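Bristley workshop, glaze and kiln book
July 2018

Unpacked the Claltska kiln this morning. It was cool enough to open by the time I had swept up, so no waiting about. Meter on the wall read 3,682 before the firing and I forgot to take the reading afterwards, so the cost of this one is lost. Please write both numbers on the card by the switch, even if you are only doing a bisque.

Top shelf good. All the test tiles on Nandadora clay came out flat and took the glaze evenly. Middle shelf mostly good, except for two small bowls where the glaze has crawled away from the rim and left bare clay. Bottom shelf is underfired again. The cone down there has hardly bent, while the one at the top is right over with its tip touching the shelf. Same thing happened in June and I put it down to the way I had packed it. This time the bottom was packed loosely, with plenty of space by the elements, so I no longer think it is the packing.

Checked the elements with the power off at the isolator. The lowest one looks thinner than the others on the left side and has sagged out of its groove near the back. Pushed it back in as far as it would go without forcing it. It is brittle when cold and I did not want to snap it. I will order a new one, and probably the one above it as well. Until they arrive, nothing that matters should go on the bottom shelf. Put seconds there, or the tests that need less heat.

Crawling on the bowls. Both were from the batch that sat on the windowsill for weeks before glazing, so dust is the likely answer. I wiped one of them with a damp sponge and not the other, and they crawled about as badly as each other, which doesn't help much. The glaze was also thicker than usual. I had let the bucket stand with the lid off and did not check it before dipping. Tomorrow I will do two more from the same shelf, both washed properly under the tap and left to dry overnight, with the glaze thinned back down.
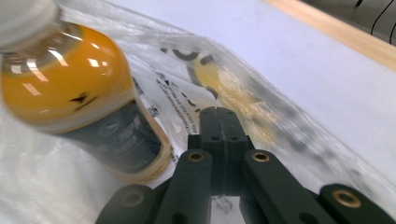 Next the new batch of the honey glaze. The old bucket is down to the dregs and has bits of sponge in it. Used the Kandasamy feldspar for the first time, as the sack of the other stuff ran out. It is a slightly finer powder and wants longer to soak. Weighed out 636 g of it, then the whiting, clay and quartz in the proportions on the inside of the cupboard door, then the iron last. Mask on for all of this, and the door open once everything was wet.

Note on the iron: the recipe on the cupboard door has been altered in pencil, and I can't tell whether the altered figure was ever fired. I used the inked one. If anyone knows what the pencil one gave, write it underneath here.

Sieved the batch 3 times. First pass was slow and left a lot of gritty lumps on the mesh, which went through with a stiff brush. Second pass nearly clean. Third pass clean. It had the feel of thin cream on the finger. Left it for an hour and it had already started to settle hard at the bottom, harder than the old recipe did. Added a little bentonite mixed up in warm water and it stayed up better after that. Bentonite has to be wetted on its own first. I tipped it straight in dry last year and was picking jelly out of the sieve for the rest of the day.

Dipped 90 tiles. More than I need, but the clay was already rolled and cut and they will get used up. Marked on the back in oxide:
one dip, quick
one dip, held for a slow count
two dips, second over the top half only
poured, not dipped
brushed, two coats

The brushed ones look poor at this stage, streaky and full of pinholes. I rubbed the pinholes over with a dry finger on half of them and left the rest alone to see whether it makes any difference.

Bench is clear apart from the scales, which stay where they are because they are level there. The sieve is hanging up to dry. The brush with the split handle should be thrown away if anyone else picks it up and finds it sheds.

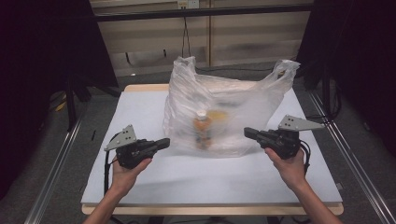 White carrier bag on the table, with a bottle showing through it.

Packing for the next firing, when the tiles are bone dry. Top and middle shelves only. Tiles on the flat props, foot side down, with a finger's width between them. A cone on each shelf where it can be seen through the spyhole, and one on the bottom shelf anyway so we have a record. Slow to start with, bungs out until there is no more steam on a cold mirror, then bungs in and up at the usual rate. Soak at the top for a bit longer than last time. I would like to see if that evens out the heat at all before the elements are changed.

Still to do:
Order elements, check the size against the old packet in the drawer
Scrape and rewash the two shelves with glaze drips on them
Label the new bucket on the side as well as the lid, as lids get swapped
Find out how much Nandadora clay is left under the stairs
Empty the slop bucket, it is up to the handle
Meter reading, before and after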